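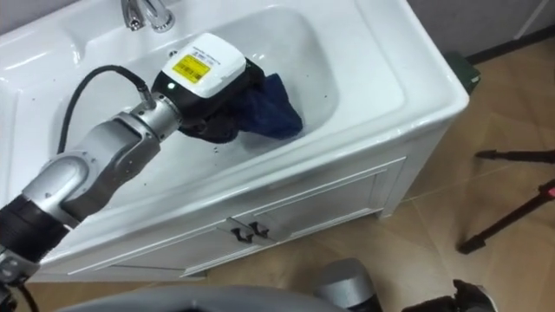

O lavatório e o pano

A cerâmica vidrada é um dos materiais menos exigentes de uma casa e um dos mais maltratados. O vidrado de um lavatório é uma camada vítrea de baixa porosidade, cozida com a peça, e resiste bem a ácidos fracos, a detergentes e à água quente. Resiste pior à abrasão repetida. Um lavatório branco com vinte anos pode ter o aspeto de novo ou ter perdido o brilho em toda a zona do ralo, e a diferença está quase sempre no que se usou para o limpar.

Wulan Ngui mantém os quartos da residencial Firnau há 16 anos e tem a seu cargo lavatórios de três gerações. Os mais antigos são peças de coluna. Os mais recentes são lavatórios de móvel, com a bacia retangular funda e a aba larga, e dão mais trabalho. A aba retém água em toda a volta, sobretudo atrás, junto à base da torneira, onde a mão entra mal. Na bacia retangular, os cantos acumulam aquilo que numa bacia oval seguiria para o ralo.

O procedimento de Ngui começa a seco. Cabelos, grãos de pó e partículas de areia retiram-se antes de abrir a torneira, com um pano seco ou ligeiramente húmido, dobrado em quatro. Uma partícula mineral presa entre o pano e o vidrado funciona como lixa, e o risco que deixa só aparece meses depois, quando escurece. Nas bacias brancas as partículas escuras veem-se bem. Nas de cor, passa-se a mão.

Segue-se o detergente neutro, diluído, aplicado no pano. Ngui trabalha de cima para baixo: torneira, aba, paredes da bacia, fundo, ralo. O ralo fica para o fim e tem pano próprio. A aba leva duas passagens, a segunda com o pano enxaguado e torcido.

A escolha do pano

A residencial usa microfibra de gramagem média em tudo o que é vidrado e algodão velho no resto. Os panos escuros, azul-marinho ou cinzento, ficaram reservados às casas de banho depois de se ter abandonado um sistema de quatro cores que ninguém respeitava. O pano escuro tem uma vantagem pouco referida: mostra o resíduo de calcário e de sabão. Se sai da bacia com uma película esbranquiçada, a superfície precisa de nova passagem. Tem também uma desvantagem, a de esconder a sujidade escura, e por isso vai para lavar ao fim de cada casa de banho, mesmo quando parece limpo.

A lavagem faz-se a 60 graus, sem amaciador. O amaciador deposita-se nas fibras, reduz a absorção e deixa estrias no cromado. Um pano molhado e amarrotado no fundo da bacia seca devagar e deixa marca de água no contorno. Estende-se ou leva-se.

Cromado

O cromado das torneiras domésticas é uma camada muito fina sobre níquel, e não admite pós nem esfregões verdes. Contra o calcário, Ngui aplica vinagre branco diluído a metade, num pano encostado à bica durante oito minutos, e enxagua logo. Deixar o vinagre a atuar durante a noite, conselho que circula há anos, pode atacar o metal onde a camada já tem poros. Depois seca-se. A maior parte do calcário visível numa torneira resulta de gotas que evaporaram no lugar, e uma passagem de pano seco depois do último uso do dia reduz muito a necessidade de ácido.

O móvel por baixo

As portas com almofada rebaixada têm um defeito conhecido: a moldura inferior forma um degrau onde a água escorrida da aba fica parada. Em painéis de madeira pintada, é ali que a tinta levanta primeiro. O modelo Kusance, instalado na ala nova da residencial com a referência 2731, tem essa aresta boleada, e a diferença nota-se ao fim de poucos invernos. Nos restantes, passa-se um pano torcido ao longo da moldura e outro seco a seguir.

Os puxadores pretos pedem água e sabão, sem álcool. Dois dos modelos comprados à Kontogiannis perderam o acabamento em zonas de toque depois de um ano de toalhetes desinfetantes. Convém verificar também o aperto: puxadores montados lado a lado, no encontro das duas portas, denunciam qualquer desnível. Um deles mais baixo aponta em geral para uma dobradiça descaída, que se corrige com meia volta no parafuso de regulação.

O chão limpa-se por último, de dentro para a porta, com a esfregona bem escorrida junto ao rodapé. Em cada casa de banho, Ngui leva 3 panos e volta com os três para lavar.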